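Plokska is a collection of recorded manipulation examples used to train robot control policies. It was assembled at the Hillau workshop under the direction of Halima Ojo and first released on 24/01/2018. The collection is devoted to the handling of thin, light objects, such as rods and short lengths of cable, which are difficult to hold securely.

Each example consists of video from a small camera mounted near the gripper, together with a record of the arm's position and the opening of the fingers. An operator guides the arm through the task from start to finish. Examples in which the object is dropped are kept and labeled as failures – a practice taken over from the earlier Haslam collection.
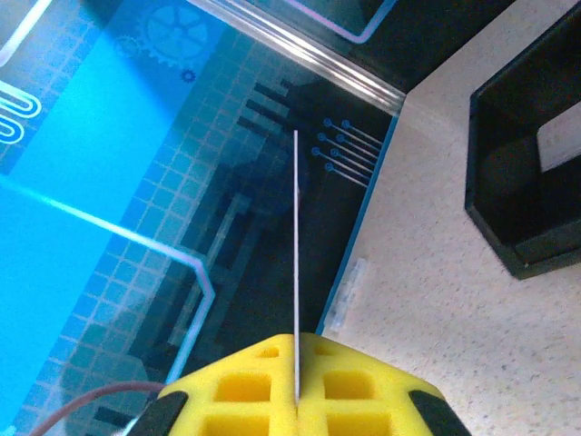 A yellow gripper holding a thin white rod over a printed mat, seen from the wrist camera.

Recording takes place on ordinary work surfaces, and lighting is left as found. Printed mats with dense patterns are used in part of the collection so that a trained system does not come to depend on a plain background. Operators work in sessions of no more than 200 examples.

The first release contained 137 tasks in 4 groups. A revision followed in June, when the labels for grasp and release were brought into line with those of Staltano, a related collection of two-arm recordings. Later versions keep the original numbering of tasks – withdrawn entries are marked as such and their numbers are not reused.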